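Section 5: Setting up your Liment desk lamp

Right, so you've unpacked the box, you've found the little bag of screws (it's tucked inside the shade, I missed mine the first time) and you've got the base and the arm joined together as in Section 4. Now for the part I like best, which is getting the light to fall where you want it. I've been through this with the Liment three times now, once for my own desk and twice for other people's, so these notes are the order I'd do things in if I were starting again.

Last updated 03/09/2023, when I added the bit about the newer Solis bulbs.

Before you start

You'll need the lamp, the bulb, the small hex key and a soft cloth. Clear yourself a decent patch of desk. The cable is 200 cm long, so have a look at where your socket is before you get attached to a particular corner!

CAUTION: Leave the plug out of the wall until step 6. I know it's tempting to have a quick look.

Fitting the bulb

1. Hold the shade steady with one hand and screw the bulb in with the other. Stop as soon as it feels snug. The Solis bulbs have a wider collar than the old Danladi ones, so you may need to tip the shade right back to get your fingers in.

2. Slide the inner ring up over the collar and give it a quarter turn. You should feel a small click. If you don't, take it off and try it the other way up (the thin edge faces the bulb).

NOTE: If your lamp has part number 339 printed under the base, there's no inner ring and you can skip straight to step 3. You haven't lost it.

Setting the arm

3. Loosen both elbow joints with the hex key, half a turn each. Any more than that and the arm flops over, which made me jump.

4. Put the base on the side opposite your writing hand and pull the arm across until the shade sits over the back of your desk. I'm right-handed, so mine lives on the left. For computer work I push the shade a bit further back so it doesn't shine in the screen.

5. Tighten the lower joint first and then the upper one. Finger-tight plus a small nudge of the key is plenty.

Switching on and checking the shadows

6. Plug in and press the button on the base. There are 2 brightness levels: one press for the low one, another press for the high one, and a third press turns it off. Mine starts on low every time, whatever I left it on.

7. Pop a few everyday bits on the desk and look at how the shadows fall. Light coming in low gives you hard, slanting patches across the surface, and I find those very tiring if I'm reading for long. Raise the shade a hand's width at a time until you're happy with it. Plain, pale desktops make the edges much easier to see, so do this check before you put your desk mat back. 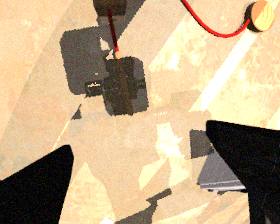

8. Draw the curtains and check again after dark. Daylight hides an awful lot, and I've ended up moving my lamp at nine in the evening more than once.

Looking after it

Wipe the shade with the dry cloth when it's cool. Please don't use spray polish, it leaves a film that goes yellow (ask me how I know). The joints will want a small tighten now and then. I do mine in March along with the clocks.

If the light flickers, check the bulb is still snug before you do anything else. If it carries on, unplug the lamp and ring the Cevevmont helpline using the number on your guarantee card. Have the part number from under the base ready, they always ask for it.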